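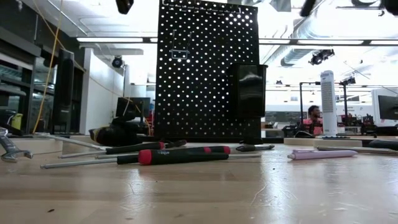

The purchase plan for a tabletop manipulation cell is usually built from the arm outward, and the accessories that determine whether the arm can do useful work are entered last, often as a single line for miscellaneous hardware. We took the opposite order. The task set was fixed first, the fixtures and hand tools the tasks require were listed next, and the arms, grippers, and cameras were specified against that list. For the tool storage tasks the list is short and cheap: a freestanding black metal pegboard with a regular hole grid, wire hooks, a holder cup, an open-end wrench, and screwdrivers whose handles differ in length and thickness. None of these items would pass the threshold at which our purchasing office requires a quote. Together they nonetheless set most of the requirements that were later written into the quoted items, including reach, finger opening, wrist clearance, and the depth of table that has to stay free in front of the board.

4.1 Scope of the plan

The plan covers one cell at the Haugland site over a period of 32 months. It separates four cost groups: capital equipment, fixtures and task objects, wear parts, and labor for setup and changeover. Building costs are excluded. Power, network, and overhead lighting were already present in the room and were treated as free, although the lighting produced a small cost in the third group, as described in Section 4.4.

Two vendors supplied quotes for the arms. The Rarnico quote bundled the arms, the controllers, and a service contract. The Mistari quote listed each item separately and left service to be priced per visit. The bundled price was higher at signing. Over the full planning period the order reverses if the cell needs more than 5 service visits, and we had no basis in our own records for predicting that number. The bundled quote was accepted for reasons of cash flow: service paid at signing could be charged to the equipment grant, and service paid per visit could not.

Grippers were bought separately from Cundard. Both arm vendors offered their own grippers at a discount, but neither design had replaceable finger pads, and the pads are the part that we expect to consume fastest.

4.2 Fixtures and task objects

The fixture group was assembled by walking through each task on the bench and writing down everything that a person touched or that had to be present for the task to make sense. The first version of the list contained 134 entries. After duplicates and shared items were merged, it was reduced to 40, and this shorter list is the one that was priced.

Three rules were applied in pricing. An item that the gripper closes on directly was budgeted with spares. An item that the gripper only approaches, such as the pegboard panel, was budgeted once. An item that was already in the room was entered at replacement cost, so that the plan could be reused by a group starting with an empty bench.

The second rule was the most disputed. The panel is rarely gripped, but the hooks on it are contacted in nearly every insertion attempt, and a bent hook changes the task without anyone noticing. Hooks were therefore moved to the first category and the panel was left in the second. A bag of replacement hooks costs very little, and the main expense is the time needed to check that a new hook sits in the grid at the same angle as the one it replaces.

Plastic objects required a separate entry. Metal tools tolerate repeated closing of the fingers and can be assumed to last for the whole period. Thin-walled plastic cannot be assumed to do so, and the supplier may change the product before it needs replacing. Our practice is to order the full quantity of any plastic object at the start of the project and to store it as one lot.
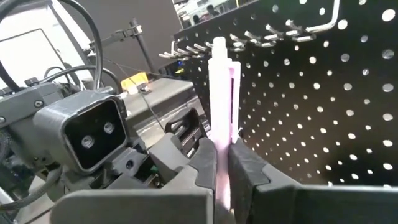

Figure 5. A translucent pink plastic piece held upright between the gripper fingers, with the pegboard and its hooks behind. Wrist-level view.

4.3 Clearance as a cost item

Figure 5 illustrates a constraint that was absent from both vendor quotes. The fingers are broad relative to the object they hold, and the pegboard occupies much of the space behind them. The second arm, with its camera housing and cables, has to be accommodated in the same region. A gripper can meet its published opening and force specifications and still be unsuitable, if the outside width of the fingers prevents it from reaching between neighboring hooks.

We recommend that outside finger width, measured at the tip and again at the base, be requested in writing before an order is placed. Cundard supplied both values within a week. For the arms, the corresponding request concerned the cable loop at the wrist. Neither vendor could state how far the loop extends in all joint positions, and the value was obtained on the bench by moving the demonstration unit slowly through its range with a ruler held beside it. This took one technician most of a Monday.

The clearance check changed the order in two places. Longer finger pads were substituted for the standard pads, at a small additional price per pair. The table was also changed to a deeper model, so that tools could be laid out in front of the board without lying under the path of either wrist. The deeper table did not fit through the door assembled and had to be delivered in parts, a charge that we had not planned for and that now has its own line in the template.

4.4 Wear parts and calibration

Finger pads, cable covers, and camera mounting screws make up nearly all of the wear group. Pads are replaced on a fixed schedule, regardless of appearance. We considered replacement on inspection and rejected it on the grounds that two inspectors seldom agreed on the condition of the same pad, and that the disagreement cost more staff time than the pad itself.

Calibration targets were first entered under fixtures and later moved to wear parts. The targets are printed sheets that curl at the corners, and under strong overhead light a curled sheet produces a highlight that the corner detector reads poorly. Matte sheets on a rigid backing cost more and last longer. They are specified in the current template.

4.5 Labor

Labor estimates were prepared by Demetrius Yazzie from the sign-in sheets of the previous cell. The sheets record arrival and departure but not activity, and the split between setup and operation was reconstructed from maintenance notes. The reconstruction is least reliable for changeover, meaning the removal of one set of task objects and the placement of the next. Changeover was often done by whoever was in the room and was not always written down.

For this reason changeover was budgeted at the upper end of the reconstructed range. Tool storage tasks fall below that range in most cases, as the pegboard stays in place and only the hooks, cup, and hand tools are rearranged. Tasks that require a different table surface fall above it. Groups that intend to mix the two kinds of task on one cell should schedule them in blocks, and should price a second tabletop before pricing additional staff hours.

4.6 Limits of the estimate

The plan describes one cell, one room, and one purchasing office. Service prices in particular depend on the distance to the vendor, and the comparison in Section 4.1 should not be carried over without new quotes. Resale value was set to zero for all items. This is conservative for the arms and probably accurate for everything else.

Print this section | E-mail this section
Filed under: Laboratory Automation, Equipment Planning
Reading time: 5 min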